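Setting up the Grirutix plate routine on two arms

Reading time: 6 minutes

Grirutix is a skill package sold by Vikthorpe for two-arm tabletop setups. You get the plate routine, a calibration sheet and 60 days of support. These steps cover a first run on a dressed kitchen table.

Before you start, put out a plate rack, a mug tree and one round plate lying flat.

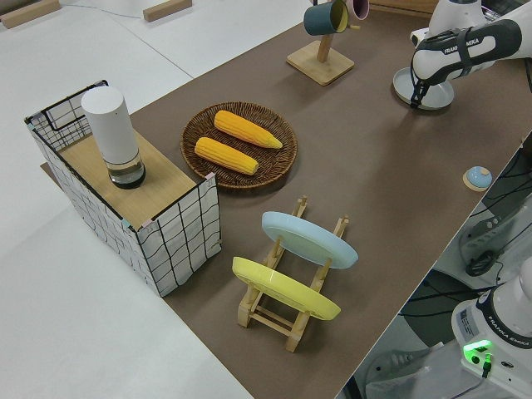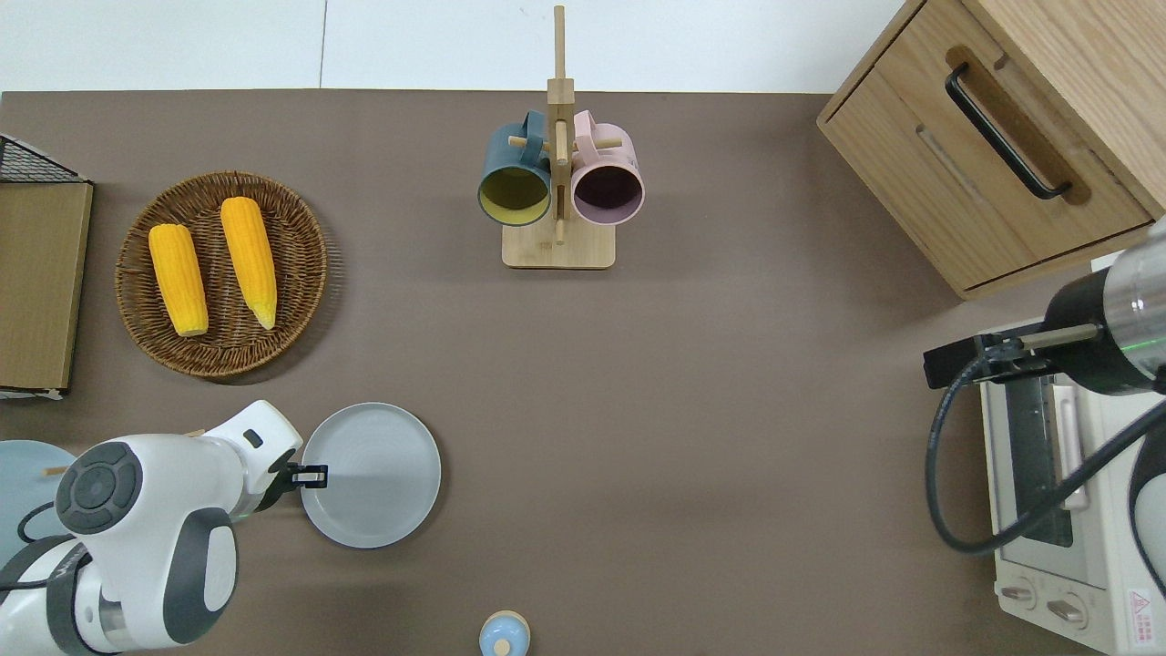
Gripper at the rim of the flat plate

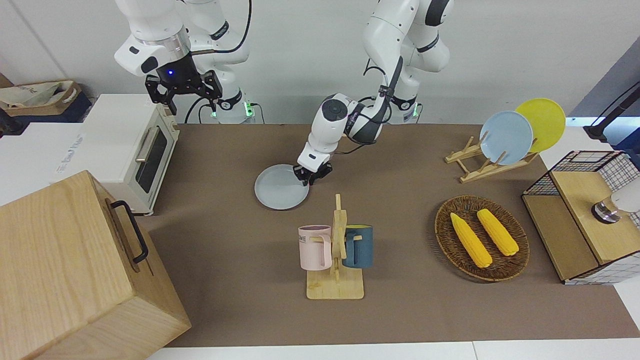
1. Power up both arms and wait for the status lights. Clear any fault before you load the package.

2. Open the routine and choose "plate, flat." Set the closing force to 15. The default of 58 is meant for heavy stoneware and will skid a light plate across the table.

3. Jog the gripper to the rim by hand and save that pose. Do it again with the plate turned a little. The package wants 6 saved poses and won't go on with fewer.

4. Run the approach only, at low speed. Keep a hand on the stop.

5. Run the full routine. If a finger lands on top of the rim, lower the saved height one step and repeat.

Mugs need the Ravham add-on, sold separately. We bought it in July and found the plate routine easier to set up. The calibration sheet prints badly on small paper, so ask for the large one when you order.

Contact: Grajales Automation Help Desk | © 2020 Grajales | Back to top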